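Oct 22, 2018

I came back from the charity walk at Willbridge yesterday evening and I was too tired to write, so I write now, with my feet on a chair.

First the numbers, because I know I will forget them. The walk goes from the old bridge up to Gromwood and back by the lower path. We raised 1,475 dollars for the children's hospice. The goal on the poster was 1,000, and in April, when we began to talk about it, I thought even this was too brave. I had 2 pledges then, and one of them was my own. 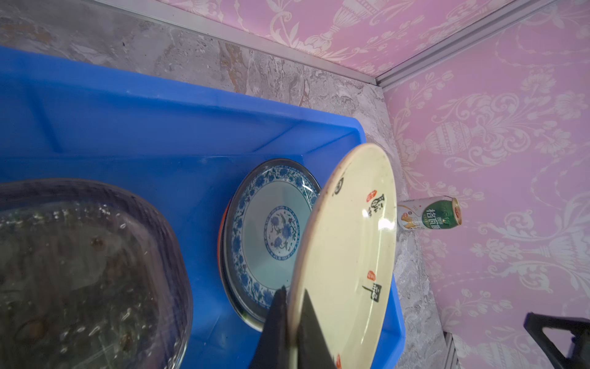 Photo: Pavliuk

I started in the second group, the slow one. The morning was cold and my gloves were in the other coat. For the first hour the path is flat and people talk a lot. A woman beside me explained how she trains on the stairs in her office building, and I understood most of it. After the mill the hill begins, and then it becomes quiet, only breathing and shoes.

I had a bad moment near the top. My left knee has been complaining since summer and on the stones it complained louder. I sat down on a wall and ate half of my bread with cheese. I considered the bus. There is a bus from Gromwood, I had looked at the timetable before, which was perhaps a mistake, since it is difficult to forget a bus when you know its hour. But I had promised the people who gave money that I would walk all of it, so I stood up again.

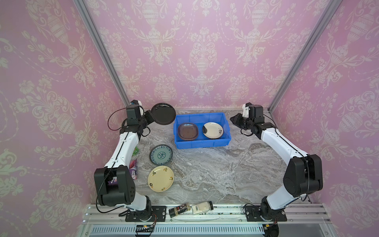 The way down was worse for the knee but better for the mood. The sun came out over the fields on the Wustcombe side and I took off my scarf. Two boys passed me running, then they stopped to tie a shoe, and I passed them, and then they passed me again. We did this up to three times and in the end we were greeting each other like neighbors.

At the finish they gave us soup and a paper certificate. My name has a wrong letter in it. I did not ask for a new one, I like it like this. I called home while I was still in line for the soup and had to shout because of the music.
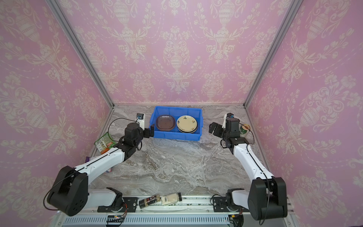 Today I went down the stairs backward, holding the rail. I must collect the rest of the promised money this week, and write thank-you cards, and return the yellow vest, which I wore home by accident under my jacket. Also buy proper socks. The ones I had are finished, both heels.

They already asked me about next April, a shorter walk, from Wustcombe to the river. I said I will answer when I can bend the knee.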